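The shallow end of bath time

Small floating toys were once sold by the netful and forgotten under the sink. At Vemska, a toy shop with 2 rooms and one long counter, they now fill a wall of 80 bins, sorted by color. Turtles and octopuses go fastest. Ducks have slowed down.

Parents buy them for the tub, but a lot of the play happens on a table. A tray with a raised rim and a little water in the bottom is enough for a child to sort, scoop and line up animals. Ljungberg, which makes trays for the shop, sells them in blue and white. Blue outsells white, and pink and green toys show up well against it.
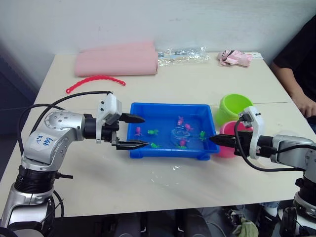
Readers who wrote in about table play mostly asked about mold. Lulunent said she had thrown out 6 squirting toys in one winter and now buys only the sealed kind, which she leaves on a dish towel overnight.

Sealed toys cost a little more. The Sunovura set, pink and green, has no holes in the base and comes in a mesh bag with a drawstring. Wash new toys in warm soapy water before the first use, and pour the tray out when play is over. A cup left beside it will be used, so expect a damp table. Anything with a split seam should go in the trash.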